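The Man Who Wrote Channel 30

Print this story | E-mail this story

The job, when Gadisa Kahsay got it, was to write the little descriptions that came up when you pressed Info on the remote. He had assumed, like most people, that they wrote themselves.

Emitz Cable served the town of Palow and a strip of lakeshore where the cabins were, 2,133 households all told, and it had its own guide department because the founder had once read a listing for his favorite western that gave away the ending. The guide department was a room behind the billing counter. It had two desks, a radiator and me. I did sports and religion. Gadisa was hired to do everything else.

"You get 200 characters," I told him the first morning. "Spaces count."

"What if it's a long movie?"

"Same for a long movie."

He took this hard. He had a degree in history and had lately been selling mattresses, and he felt that both had prepared him for something roomier. But he was good. Within a month he could get a six-part drama about a shipping family down to a line and a half and still have space for the dog. He didn't give away endings. He had a gift for the word "meanwhile."

The trouble was Channel 30.

Every cable company in those days had to give the town a channel, and the town never knew what to do with it. Palow ran the school board meetings twice a month and a man who explained knots. The rest of the time, which came to most of the week and all of the night, Channel 30 showed the view from a camera on the roof of the municipal building. You got the parking lot, the bank sign, the corner of a dumpster and as much of the lake as the dumpster allowed. There was no sound. In the guide it was listed as "Community Programming," with nothing at all under Info, just the gray box.

Gadisa couldn't stand the gray box.

"It's a parking lot," I said.

"It's twenty-two hours a day," he said. "We're telling people that nothing happens for twenty-two hours a day."

I pointed out that this was accurate. He went back to his desk, and I heard typing, and that evening when I got home I pressed Info on Channel 30 out of curiosity and read: "A blue sedan arrives early and waits. Across the lot, someone has left a cart where a cart should not be. Meanwhile, the bank sign continues to get the temperature wrong."

I watched for forty minutes. I would like to say I was checking his work.

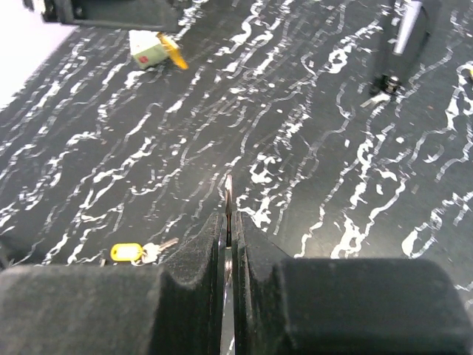

He did four a day at first, for morning, afternoon, evening and overnight. Overnight was his best slot. He had to write them a week ahead, like all the others, so he was making them up, but he made them up so cautiously that they mostly held. There was nearly always a sedan. The bank sign was reliably wrong. If he wrote "A gull considers its options," well, we were on a lake, and you could have run that one any day from March to November and been on solid ground.

The first letter came in with somebody's bill. It said, in pencil, "Who left the cart?"

Gadisa pinned it over the radiator. The next week's listings had a good deal about the cart.

By July we were getting mail every day. A woman out by the boat launch wanted to know if the blue sedan was ever going to speak to the tan pickup. Two brothers who hadn't agreed on anything since their father's will wrote separate letters, with the same theory about the dumpster. The girls at the billing counter said people were coming in to pay in person, which they never did, and parking in the lot on purpose, and walking back and forth a bit before they came inside. One man brought a hat. He wore it across the lot going and carried it coming back, and that night he called to ask if it would be mentioned.

"It can't be mentioned," Gadisa told him. "I filed that a week ago."

"What does it say?"

Gadisa looked it up. It said, "A stranger crosses the lot and is not the same when he returns."

There was a long quiet on the line, and then the man asked to upgrade to the movie package.

You would think the company would have been pleased. I think it was, in its way, meaning it didn't find out. Our manager was fond of golf and left us alone with the guide as he would have left us alone with a gas leak, trusting that he'd hear. He only came into the room once that summer, to put in new desktops, because a cousin of his had a warehouse and had made him a price. My old desk had been beige and had a map of the Great Lakes under the blotter. The new top went over it like a lid. He stood there with his hand flat on it, waiting for me to say something, so I said it was certainly dark.

"It's supposed to look like a bank," he said. 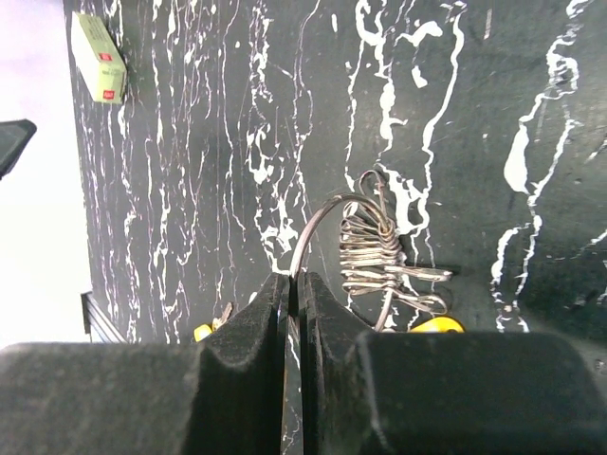 White veins on black.

In the fall we were bought.

Ollatitz Communications had never been to Palow, but it sent a fruit basket and a man named in the cover letter only as Transition. Transition was perfectly nice. He had a tablet with our names on it. He explained that Ollatitz ran its guide from one building for the whole region, using a system called Fawzy, and that Fawzy could describe a movie in under a second.

"Does it give away the ending?" I asked.

He said he'd look into that.

I was offered a spot in billing, and I took it, since by then I had 13 years in and knew where the good chair was. Gadisa was offered a handshake and whatever was left in the fruit basket. He was to finish out the month. He asked if anyone would be taking over Channel 30, and Transition consulted the tablet and told him that Channel 30 had no programming on it.

He wrote his last week of listings in one sitting, with the door shut. I didn't ask. I had hockey to do.

Fawzy came on at midnight on the first. I stayed up to see it, for professional reasons. The movies were fine. One gave away the ending and another gave away the ending of some different movie. On Channel 30 it said, "Programming from this channel." I pressed Info again in case there was more, and it went back to the gray box, and behind the box was the lot with the lights on and the sign saying 81 degrees. There was frost on my windshield at the time.

The phones at billing started a little before nine.

I've thought since about how to describe that week, and the best I can do is that people were polite. Palow is polite. They didn't threaten to cancel. They asked if the guide was broken, and I said no, it was improved, and they said oh. Then they asked if I happened to know what was going on with the pickup. By the third day I had started to tell them. I'm not proud of it, and I'm not in Gadisa's class, but I could see the lot from my chair, and it seemed petty to keep it to myself.

"Well, it's there," I would say.

"Is the sedan there?"

"Not yet."

"Oh, Lord," they would say, and write that down, or it sounded like writing.

Gadisa himself had gone back to mattresses, over by the highway. I drove out to see him on my lunch hour with a shoebox of letters. The store had given him a repair bench in the back, for the adjustable models, and he was sitting at it with his sleeves rolled up and a bed frame's insides spread out in front of him. He had the same dark desktop we did. The cousin with the warehouse had evidently been all over the county.

"They want you to do it by phone," I told him. "I mean, they don't know they want that. But they're calling me, and I'm terrible."

"What have you been saying?"

I told him. He winced around the part with the street sweeper.

"You said it *came through*?"

"It did come through."

"You have to let them wait for it," he said. He picked a part out of the mess, looked at it and put it down again, and I could see him trying not to be interested. "Where's the cart?"

"By the lamppost."

"Since when?"

"Since this morning."

"Huh," said Gadisa Kahsay.
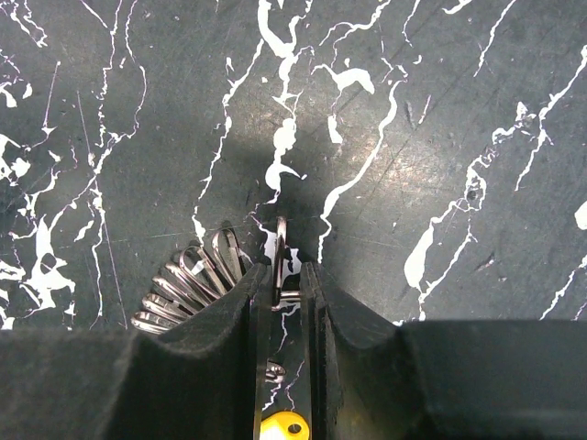

Small hook, coiled spring.

He does it from the mattress store now. It isn't on the guide, and Ollatitz doesn't know about it, or else it's on somebody's tablet under a heading that hasn't come up yet. There's an answering machine on the store's second line. You call after six and you get the overnight, and it runs to about 200 characters if you were to type it out, which I have. He still won't go over. He says it would be showing off.

They've moved me twice at billing, and I no longer have the window, so I call like anyone else. Sometimes it's busy and I have to try three or four times. Last night's was the one with the gull again, though he's given it a limp, and at the end he said that a light had come on in the municipal building, on the second floor, where there hasn't been an office in years.

I turned on Channel 30 and stood there with my coat on. It was just the lot. The sign said 64. You can't see the second floor from the roof, obviously, the camera's sitting on top of it.

I drove over anyway. There were a lot of cars.

Search stories Enter title or author Go

Print this story | E-mail this story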